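Cooking from the card: an afternoon in Soo-ah Ahn's kitchen

When I got to Soo-ah Ahn's place the kettle was already on and there was a bowl of clementines on the step stool by the door, where I was told to help myself and then told again a minute later in case I was being shy about it. She has written the Gellitz neighborhood recipe letter for seven years now, and if you live anywhere near the river end of town you have probably had one of her cakes put in front of you at some point, whether or not you knew whose it was.

The letter goes out to 1,654 people these days. It began as a page she printed for the families on her stairwell, mostly soups, and she still writes it as if she were leaving a note for someone she will run into in the hallway. "I don't know how to write to a thousand people," she told me. "I know how to write to the lady upstairs who burns her onions. So I write to her, and everybody else can listen in."

We had agreed to talk about baking with a machine, which is a subject she came to slowly and with a good deal of grumbling. For most of her life she did everything with a whisk and a wooden spoon. Then, one May, her wrist began to ache and wouldn't stop, and her daughter came over from Erkell with a food processor in the back of the car and would not take it home again.

"I was rude about it," Soo-ah said, laughing. "I put a cloth over it like a parrot! I thought, this is for people who don't like cooking. It sat there two weeks. Then I wanted a sponge cake and my hand hurt, and that was the end of my principles."

What changed her mind, she says, was the quiet in her own head. She could set the eggs and sugar going and stand at the window, or wash up, or think about what came next. She still breaks every egg by hand, one at a time, and she puts the shells on a plate close to where she is working. Her mother did the same. A plate can be carried to the bin in one trip at the end, and there are no drips across the floor to step in with your socks on (she looked at my socks when she said this).

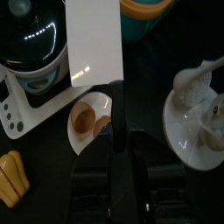
On reading the recipe first

Ask her for her best advice and she won't mention ovens or flour at all. She will tell you to read the recipe all the way to the bottom, sitting down, with a cup of something, before you so much as open a cupboard.

"People read the first line and they start cracking eggs," she said. "Then on line five it says the butter should have been out since the morning. Well, now you have four eggs in a bowl and cold butter, and you are cross, and you blame me. They write to me, you know. I get letters!"

She writes her own recipes out short. The long version, with the stories and the little arguments with her mother's way of doing things, goes in the letter. The short version has only what you need while your hands are sticky, and she thinks anyone can do this for the handful of things they make over and over. Her sponge is six lines long. Her dumpling filling is four, and one of those is just the word "taste."

On buttons

She is not a lover of settings. Hers are learned the way she learned the bus routes in Gaete when she first moved there, by using one until she trusted it and only then trying another - and she sees no shame in ignoring the rest. "My daughter says, Mom, it can do this, it can do that. I say good for it. I am happy for it. I need it to beat the eggs."

The eggs, she says, want longer than you think. She lets them go until they are pale and thick and fall back on themselves in a ribbon, and she stops once or twice to scrape down the sides and have a look. Flour she still folds in by hand, wrist or no wrist, with a big spoon and very little fuss.

The next letter goes out on 20th November and will have a pear cake in it, along with a correction to last month's bean stew, which asked for far too much salt. She is still sore about that one. I left with a slice of sponge wrapped in wax paper and two clementines in my coat pocket, and I had eaten all of it before I reached the bridge.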